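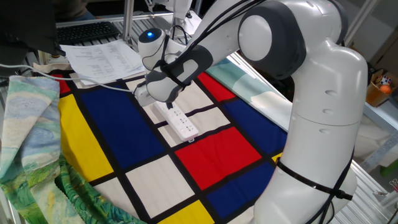
What Our Homes Use While We Sleep
Project report, Applied Science II
April 8, 2024

Our group wanted to know how much electricity a home uses when everybody in it is in bed. We expected a dull answer and got a really fun one! A quiet house at 3 a.m. is still running a fridge, a router, a clock on the oven and usually a TV waiting for its remote, and each of those leaves its own mark on a graph once you learn to spot it.

How we did it

We asked families in the Pralter and Breto neighborhoods if we could lend them a plug-in meter, and 17 homes said yes. The meters were the Skatik kind our school already had in the physics closet. They save a reading every few minutes and show it in watts. One watt is tiny, so electric bills use kilowatt-hours. A kilowatt-hour is what you get when you use 1,000 watts for one hour.

Each family moved the meter from one outlet to the next, one night per outlet, through most of November. We only kept readings from between midnight and 5 a.m. That left us with 2,581 readings, which we put into one big spreadsheet (color coded by room, and we are very proud of it).
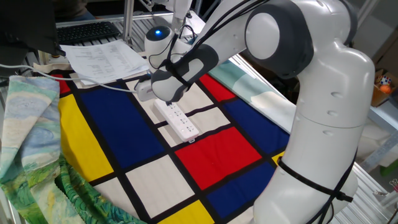 Anything hard-wired, like an oven or a doorbell, could not be measured this way, so our totals are lower than the real ones. We also had two meters that lost their settings when somebody unplugged them, and those nights had to be done over.

What we found

The fridge was the biggest night user in nearly every home. Its graph goes up and down like a row of teeth as the compressor switches on and off, and in one older fridge the teeth almost ran together.

Second place surprised us. We had bet on game consoles, but it was the TV corner taken as a whole – cable box, speakers and TV all plugged in at one spot. The cable box hardly changed at all between being "on" and being "off." Phone chargers with no phone on them were so low that our meter often showed zero.

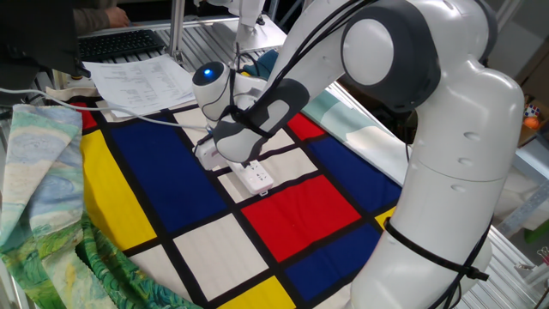

Figure 3. White power strip with its socket openings on top.

Families who switched off the whole TV corner at one strip before bed had a much flatter night graph. The one complaint was the wait for the cable box to start up in the morning.

What we would change

We would run the meters again in summer, when fans and air conditioners are on. We would also like to add the Liao apartments, where the heating is electric and the night graph should look completely different. Our spreadsheet already has a tab ready for them.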